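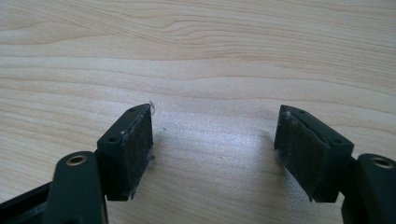
Surfaces, wk 3 (Favbridge evening group). Wiping down and setting up before you handle anything. Start with the table. Pale wood grain is good to work on, dark bits show up straight away, fluff and threads especially. Grey lint and a curled fibre stand out well against it, so look before you wipe.

Dry cloth first, then damp, go with the grain. Not the other way round!! Cloth approx 300 mm square, folded in four, turn to a clean face each pass.

Spray: 18 ml soap to 1,000 ml water, lables on bottles pls. Read Emcombe sheet for next time.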